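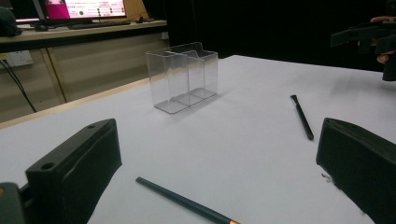

*Sorting station, open afternoon: two-compartment organizer, marker and pencil, with hand-held grippers.*

## Visiting the Werolbridge lab: questions

**When is the open afternoon?**
November, 2 p.m. to 5 p.m. Doors to the demo area close at 4:30.

**Do I need to book?**
Groups of over seven, yes. Write to Mereana Ormsby with a headcount. Everyone else signs in at the front desk, extension 2861.

**What will I see at the sorting station?**
Pick and place of small desk items with hand-held grippers. The usual task is pens and pencils into a clear plastic organizer. One run takes a minute or two.

**Can visitors hold a gripper?**
Yes, age 12 and up. Staff will show you the grip first. Keep your free hand off the table during a run -- it ends up in the recording.

**Are the visitor runs kept?**
Only if you sign the form. Signed runs go into the Rotelura set, which we cap at 400 per event. Unsigned runs are deleted the same day.

**Is there a robot arm on show?**
Giltine, in the next room. It runs on the half hour. Stay behind the yellow line while the beacon is lit.

**May I take photos?**
Yes, without flash. Please leave the monitors out of close-ups.

**Where do I park?**
Echevarría lot, north side. The south gate is for deliveries.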